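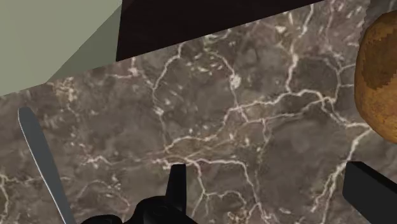

How do we keep the practice kitchen the same for every team in the club?

We write one setup list, and one student reads it aloud while another student puts the things in place. After that the two change roles and check it again.

Workshop > Student Club > Kitchen Tasks > Tips

This page collects the small tips from our club for the kitchen task. I am Rosângela Medeiros and I help the students of the Kaditz team. Most of our practice is in simulation, so please do not look for cleaning advice.

Before you start

Give every object a plain name and keep it. In January we lost a full evening because one student wrote "potato" and another wrote "veg_2" for the same model, and the script found only one of them. Now the names are in one shared file, and Ewan Ritchie is the person who changes it.

Save the start position of the arm together with the counter layout. If you save them in two files, sooner or later they will not match.

Put thin things with some space between them. A fork or a knife is low on the counter and the fingers must come down very close to the stone. Beginners should practice first with a potato and leave the cutlery for later.
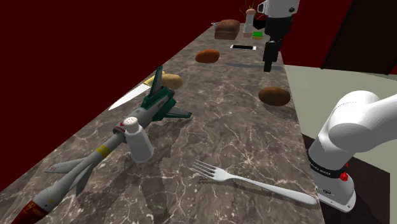

Change only one thing between two runs. When my students are impatient, they change the speed, the grip and the light together, and then they cannot say which change helped. Write it in the notebook before you press start.

For the speed, we stay at step 7 of our own scale until a team has 9 clean runs in a row. Agnes Yule thinks this is too strict. Her team, Flesteo, had a good result with fewer, so you may decide for yourself.

Picking up round things

Close the fingers slowly and stop for a moment before the lift. Come from above, and try to hold a potato near the middle of its length. Near the back edge of the counter, check the path of the elbow too, not only the fingers. 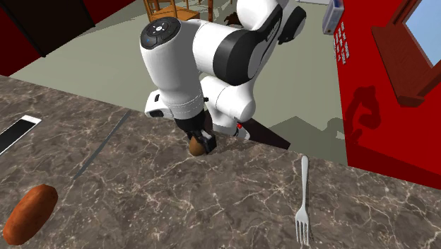
If the grip fails at the same place three times, look at the contact settings of the object before you rewrite the code. Alistair Nisbet keeps a copy of the old settings, ask him.

At the end of the session, copy your log to the club folder and write your team name in the title.

227 shares | 7 comments

Contact: Jeanie MacBrayne, club desk | © Raton Student Workshop | Back to top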